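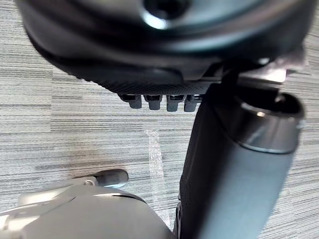 Fisterton printing works open day

The Fisterton works opens to the public once a year, and this year it was 3rd October. I had meant to go for a few years and kept missing it. Entry was by gold coin, paid into a bucket at the side gate, and parking was on the grass next to the loading dock.

The works has printed the local paper on the same site since 1966. It also does racing guides, council newsletters, school magazines and a fair amount of supermarket catalogue work, which I gather pays for most of the rest. The front of the building is a plain cream brick office. The press hall is behind it and is much bigger than it looks from the road.

Visitors were taken around in groups of 15. We waited in the front office until our group was called. There was a table of bound back issues you could turn through, and I found the week of the big April flood, with the main street under water on the front page and an ad for half-price gumboots on page two. Somebody in the advertising department must have moved quickly.

Our guide was Valdir Godoy, who started on the folding machines and now runs the night shift. He began in the plate room. Pages come down from the editors as files and are burned onto thin aluminium plates by laser, one plate for each colour on each page. A full-colour page needs four. He let us handle a used one. They are lighter than you would think, and the edges are sharp. Used plates go into a cage by the back door and are sold for scrap.

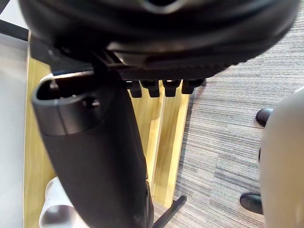
He said the older staff still talk about the film days, when the plate room was a darkroom and you could smell the chemicals in the lunch room. Two of the original light tables have been kept and are used for wrapping Christmas presents for the staff kids.

From there we went into the press hall. The main press is a Trostov, four towers in a line with a folder at the end. It was stopped when we came in so that we could hear the talk. Newsprint comes up from the reel room below, runs through each tower in turn and picks up one colour at a time. The reels are delivered by road from Rulolberg and stacked on end, and they need to sit in the hall for a day or so before they are used. Paper that is too dry will snap, and a snapped web means stopping and threading the whole thing again by hand. On a good night the crew can do that in 10 minutes. Valdir did not say how long it takes on a bad one.

They ran the press for us at low speed. Earplugs were handed out first. Even at that rate it was hard to follow any one page through, and the floor grating shook a little underfoot. The first copies off are always waste, with the colours not yet lined up, and the operators pull one every few seconds and check it at a sloping desk under bright lights. There is a set of small crosses in the margin of each page, and when all four colours sit on top of each other the cross looks black. I have been reading that paper most of my life and had never noticed them.

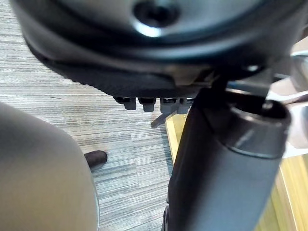
Dark grey shell with a row of four small tabs along its lower edge.

The bindery was the last stop and for me the best part. There is an old Holanda guillotine in there that is still used every day. It needs both hands on the buttons before the blade will drop, and it went through a stack of school magazines as if they were butter. The woman operating it has worked there for 46 years. She showed the children how to fan a ream of paper so the sheets don't stick together, which is harder than it looks. My own attempt ended up on the floor.
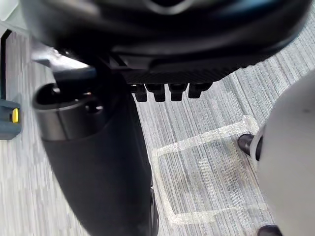
Four short black teeth, close up, with carpet in the gaps.

Questions were taken back at the front office. Most people wanted to know how much longer the paper would be printed. The answer was that the print run is well down on what it was but the contract work has grown, and there are no plans to stop. Someone asked about ink. The black is bought by the tanker and the colours come in drums.

The sausage sizzle was run by the rowing club and had sold out of onions by the time we got there. Tea and coffee were free. Children got a notepad made from offcuts, and adults could have one too if they asked.

A few practical notes for next year. Wear closed shoes, as they do turn people away at the press hall door. The steps down to the reel room are steep and prams have to be left at the top. The tour took about an hour and a half. Morning groups filled early, and the people who came after lunch walked more or less straight in.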